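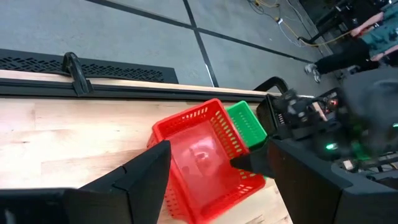

Figure 1. Perforated plastic baskets, red and green, on a light-colored wooden tabletop.

3.2 Container type and surface moisture

The second part of the study dealt with the containers in which washed produce is left to drain before it is packed. Growers who sell direct to households often wash leaf crops by hand and let them stand in whatever containers are available. Earlier work on drainage has mostly looked at spin drying and forced air, and little has been written on passive draining at the scale of a small packing shed.

Three container types were compared: a solid-walled tub, a tub with holes in the base only, and a basket with slotted walls. The color of slotted baskets varies between suppliers (Figure 1), and color was not treated as a factor. All trials took place in January at the Rolley packing shed, where the room was kept closed and the fans were switched off. Spinach, lamb's lettuce and curly kale were each tested in all three container types.

Each batch was weighed dry, submerged in clean water, lifted out by hand and placed in its container without pressing. The container was then set on a wire rack for 90 minutes. At the end of that time the batch was weighed again, and the gain over dry weight was taken as retained water. Each combination of crop and container was repeated three times. Containers were rinsed and wiped between runs so that water left on the plastic did not carry over into the next weighing.

Retained water was highest in the solid-walled tub for every crop, as expected, and most of it had collected at the bottom. The lower leaves were found standing in water at the end of the run. Holes in the base removed this pool but had less effect on the middle of the batch, where wet leaves lay flat against each other and held a film between them. The slotted basket gave the lowest retained water for spinach and lamb's lettuce. For kale the difference between the slotted basket and the tub with base holes was small and fell within the spread of the repeats. Kale leaves hold themselves apart, and it is likely that water can leave the batch by several paths whatever the wall is like.

Fill depth was not varied in a planned way. In one run of spinach the basket was filled above the usual level by mistake, and retained water was clearly higher than in the other two runs. The run was kept in the data set and is marked in the table of raw weights. A follow-up trial at the Zorbridge site will use fill depth as the main variable.

Two limits should be noted. The weighing method does not separate water on the leaf surface from water taken up by cut stems, so the values for spinach may be somewhat too high. Leaf damage was scored by one person only (A. Paterson), and slots can mark soft leaves where they press against the wall. Marked leaves were seen in some lamb's lettuce batches, mainly in the outer layer. Section 3.3 reports the damage scores together with shelf life after packing.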